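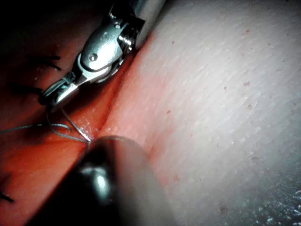
Needle driver holding a curved needle over the seam, with the tails of earlier stitches on the left.

Onum wrist camera kit: notes after a few weeks

17 Jul 2021

I said in January that I would write up the Onum kit once I had used it on something harder than peg transfer. We have now run it through a block of suturing sessions, and I have enough complaints to fill a post.

The kit is a small camera head, a clamp that holds it near the wrist of the instrument, a thin cable, and a capture box with its own power supply. Ours came with 2 clamps, one for each arm, in a foam-lined case. There is a printed quick start sheet, which covers the clamp and ignores the software. The full manual is a download.

Mounting first. The clamp closes with a single captive screw and a rubber liner. Fit on our needle drivers was good. Fit on the older graspers was poor until Obinna Briggs swapped the liner for a strip of silicone tape, and the clamp has not moved since. I would not call that a supported configuration. The head adds a little inertia to the end of the arm, and you can feel it on fast wrist rotation. Amarachi Nwosu, who does most of our suturing, stopped mentioning it after the first session and started again when we tried it on both arms at once.

Cable routing is the part I would redesign. The supplied clips hold the cable to the shaft, but the strain relief at the camera end is short and stiff, and it wants to stand off to one side. If you roll the wrist far enough, the cable reaches its limit before the instrument does. We gave up a few degrees of roll in one direction and worked around it. Palamarchuk sells a competing mount with a swivel at this point, and after using the Onum I see why they bothered. The Palamarchuk camera is worse in low light, though, and the mount is not sold separately.

Image quality is the reason to buy this. Resolution is sufficient to see the thread clearly against red tissue, even where it loops over itself near the jaws. Small highlights on steel clip, but they stay small and do not bloom into the surrounding pixels. Color is slightly warm out of the box. There is a white balance lock in the software, two menus deep, and you should use it before anything else.

Depth of field is shallow. At the default focus setting, anything very near the lens is soft. In the needle view the rounded tip coming up from the bottom is a dark blur, while the wrist of the driver is fine. For a human watching the feed this is a minor annoyance. For Tianyou Fang, who is training a tool tip detector on our recordings, it is a bigger one. He ended up adding a separate label for out-of-focus instruments and rerunning everything. The focus ring can be turned with the head mounted, but there is no index mark on it, so you cannot return to a known position. I put a dot of paint on ours. 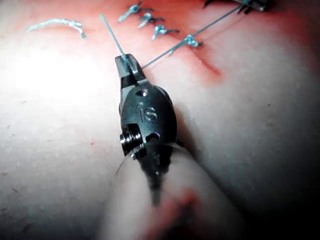
Auto exposure is the weakest part of the firmware. It meters over the whole field with no option to weight a region, so the result depends on how much dark background happens to be in view. With a deep shadow on the right side of a domed surface, the glare on the left goes far enough that the tissue texture nearly disappears, and the thread work in the middle gets whatever is left. The knots survived that well enough. The short trimmed tails can be made out, and so can the long strand held out toward the second instrument at the top right. Fixed exposure gives better footage for any session where the lights stay put. Fasow's firmware for the same sensor has spot metering, so I assume the hardware is capable of it.

Latency: acceptable for recording and for a side monitor. I would not drive from it, and the manual says not to. Sirkka Mäkelä tried it anyway on the bench and reported that she kept overshooting on the needle pickup, then went back to the main endoscope view.

Recording is stable. We have 159 clips on disk and no corrupt files among them. The capture box writes timestamps into a sidecar text file with one line per video image, in a format that is easy to parse and not documented anywhere I could find. Sync between the left and right heads was off by 4 images at first. That went away with the current firmware. If you buy a used kit, update it before you collect anything you care about.

Thin clear objects are still a problem. Fine translucent filament shows up as a glint, if it shows up at all, and the built-in sharpening turns the glint into a dashed line. Turn sharpening off.

Support answered our questions within 4 working days each time, which is slow, but the answers were correct. Karim Kassab asked for the mechanical drawing of the clamp and got it without an argument. He is using it to make an adapter for the Foden graspers, and I will post the file when he has a version that does not need tape.

Would I buy it again? For recording, yes, with the cable fixed. Anyone who only needs a live picture can get by with something cheaper. The next post will cover calibration, which takes longer than Onum claims and deserves its own table.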